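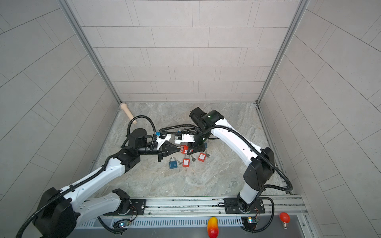 The tiled bay at the Haslam building, with its marble-pattern floor.

Lockout padlocks: what changes on the board and in the basket

Moltumix Site News, Daltville
Jun 29, 2023

The padlock inventory that was put off in February is finished. It covered every lockout padlock held at the Daltville site, including the ones in desk drawers, tool bags and the two vans. The total is 426. Our register listed more than that, and the difference is mostly locks that were written in twice after the move from the old stores.

This item covers what was sorted, what is being withdrawn, and what you need to do with the lock you have now. If you work in the office and have never been issued a padlock, you can skip to the dates at the end.

How the locks were sorted

Every lock was put into one of three groups: personal, group and spare. Personal locks are red and go to one person. Group locks are blue and are used on group boxes, where a crew shares one isolation. Spares are locks with no name against them in the register, whatever color they are.

We have used red and blue this way for years, but it was never written down anywhere except on a sheet taped inside the stores door. Newer people had no way of knowing it. The same wording is now on page one of the lockout procedure, and the sheet on the door has come down.

Color is a help when you are looking for the right lock in a hurry, and it does not replace the name. A red lock with no name on it is treated as a spare and goes back to stores, even if everybody on the crew knows who it belongs to.

Solid shackles and cable shackles

Most of our locks have the ordinary curved steel shackle. It suits breaker hasps, valve covers and the lockout board. Cable locks have a length of thin metal cable in place of the curved bar, and they are for points where a fixed shackle will not reach or will not line up, such as paired valve handles and some of the older hatch latches on the mixing line.
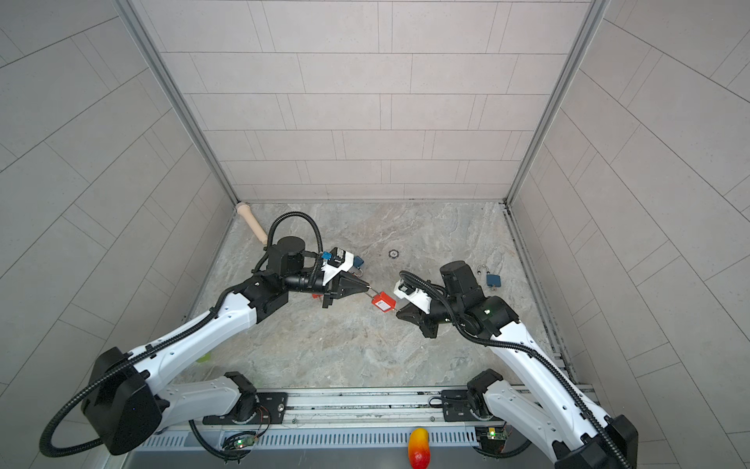

A red padlock with a thin metal cable shackle and a small white label on the body.

Cable locks wear differently from the others. Run the cable through your fingers with a glove on and feel for broken strands, especially near the body where the cable goes in. If you find one, the lock is finished. Do not trim the strand and carry on using it. Check also that the end seats fully when you close it and that it stays put when you pull.

We are keeping cable locks in their own drawer from now on. When they share a bin with the others the cables work their way through the shackles, and getting one lock out means lifting out six. Drawer four in the Brullex cabinet has been cleared for them. Please coil the cable loosely before you put one away, with no tight bends.

One more point on these. A cable lock is still a personal lock. It carries a name, it has one key, and it comes off when its owner takes it off. There has been a habit on second shift of leaving cable locks closed on the hatches between jobs so that they are handy. That has to stop. A lock on an isolation point means a person is working, and anyone walking past has to be able to rely on that.

Labels

Two hundred labels were ordered for the first round and arrived last week. Write your name, department and extension, and use the paint pen kept with the labels. Ballpoint rubs off. Marker lasts a little longer, then goes brown and cannot be read under the lights in the filling hall.

Clean the lock before you stick the label on. A dry rag is enough for most of them. If there is product on the body, use the wipes from the dispenser by the wash station and give it a few minutes to dry. Old labels need to come off first. A label on top of a label peels within the month, and we found several locks with three layers and two different names.

Leave the lock number showing. It is stamped on the underside on most of ours and on the back of the older ones, and it is the number we use in the register when a key goes missing.

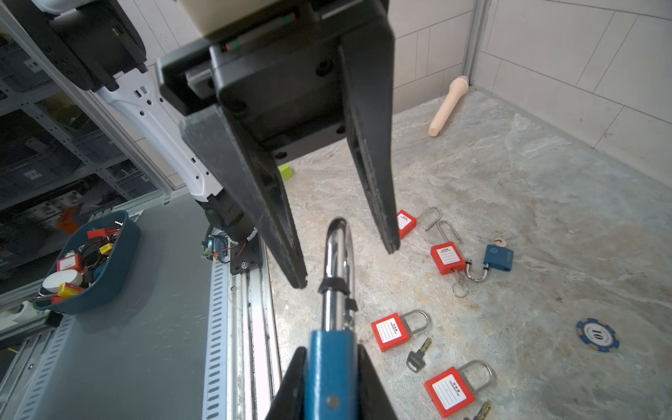 Baskets have caused more trouble than the locks have. There were 30 of them around the site, most without a list of contents, and over time they turned into the place where anything small got dropped. The dark teal one on top of the gray cabinet is a fair sample: a red lockout padlock, a small yellow tag, a coiled black cable, a yellow-and-red box and a round white thing all in together. A basket like that takes too long to check before a job. From the start of next shift rotation, each basket holds padlocks, tags and one hasp, and a printed card on the handle says how many of each. Boxes, cables and everything else go back to the bins on the shelving. If something has no bin, leave it on the stores counter with a note and it will be given one.

Baskets are checked by whoever takes them out, at the point they take them out. Compare the contents with the card. If something is short, fill it from stores and initial the card. If something is in there that should not be, take it out. It should take a minute or less.

Shackle sleeves

Some of the locks have a black rubber sleeve on the shackle. The sleeve is there to keep the metal from marking painted handles, and it should slide without much effort. Pull it back when you inspect the shackle and look at what is underneath. Several in the inventory had rust under the sleeve that could not be seen from the outside. Split sleeves can be replaced, and stores has a bag of new ones.

Inspection, in order

Hold the lock by the shackle and look over the body for cracks, paying attention to the corners and the edge around the shackle holes. Turn the key and make sure it opens without being forced. Close it and pull hard. Open it again and check that the key is held in while the shackle is open, if yours is the type that does this. Read the label out loud. If you have to guess at any of it, the label needs replacing.

A lock that fails on any of these goes in the reject tub with the key still in it. Please do not put a failed lock back in a basket with tape around it, which is how we found eleven of them.

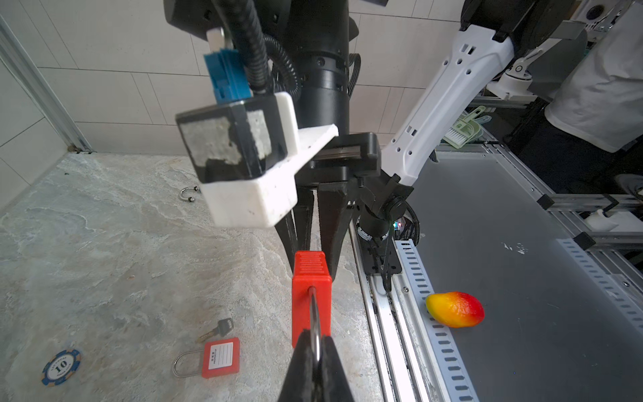
What to do with your own lock

Bring your personal padlock and its key to the stores window during your normal shift. You will be asked to open and close it once. The number is checked against the register, the label is replaced if it needs it, and you sign for it. If you have more than one lock in your name, bring all of them.

If you have lost the key, bring the lock anyway. It will be swapped for a new one and the old one destroyed. There is no charge and no form beyond the signature. We hold 100 new locks for swaps, so there is no need to come in on the first day.

If the lock is on an isolation point when your turn comes up, leave it where it is and come after the job is done.

Dates

The stores window will take locks from Monday for two weeks, both shifts. Contractors are to be done in the third week, at the gate. After that, any lock without a current label will be collected from the boards and held in stores for the owner to pick up. Locks in use on a live isolation will not be touched.

Questions about the register, or about a lock you think is yours and cannot find, go to Hanne Kárason in the Haslam building, ground floor, next to the print room.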